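Onden Service Desk
Ticket 1862: Tracking loss on left unit during visitor demonstration
Status: Closed
Opened by: Nesma Ghoneim
Assigned to: Triin Hunt
Site: Skallano demonstration room
Date: March 2021

Summary
During the open day for Deltov staff, the left hand unit stopped reporting its position 16 seconds into the pick-up task. The right hand unit continued normally. The session was repeated three times with the same result. Visitors were moved to the next station while the fault was examined.

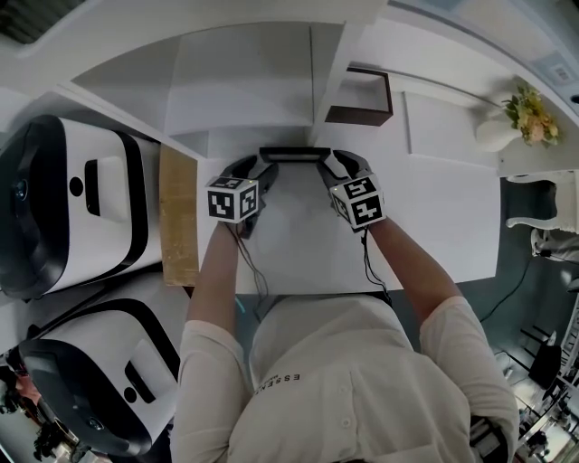 Ticket priority was raised to High on account of the second visitor group, due that afternoon. The demonstration task requires the operator to close both grippers on the black object at the far side of the white table. Each gripper carries a cube with printed markers, and the tracking software must read at least one face of each cube at all times. The log recorded 9 dropouts, all on the left cube.

Actions taken
1. Restarted the tracking software. No change.
2. Exchanged the data cables between the left and right units. The fault remained with the left unit, and the cables were ruled out.
3. Compared the marker settings with the file saved in February. The left cube had been entered with the size used for the older Yang set — an error made when the profile was copied. Corrected and saved.
4. Repeated the pick-up task with the corrected profile. No dropouts logged. Moved to the shelving unit for the second task, with the vase and the yellow flowers in the large compartment. 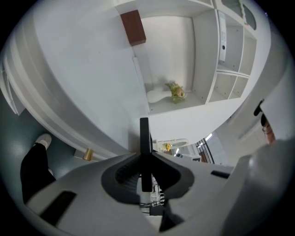
5. Ran the second task to completion. Both units reported throughout.

Resolution
Incorrect marker size in the left unit profile. The old profile has been removed from the demonstration computer. Ms. Ghoneim confirmed that the second group was received on schedule.

Follow-up
Ms. Hunt will add a profile check to the opening procedure for visits.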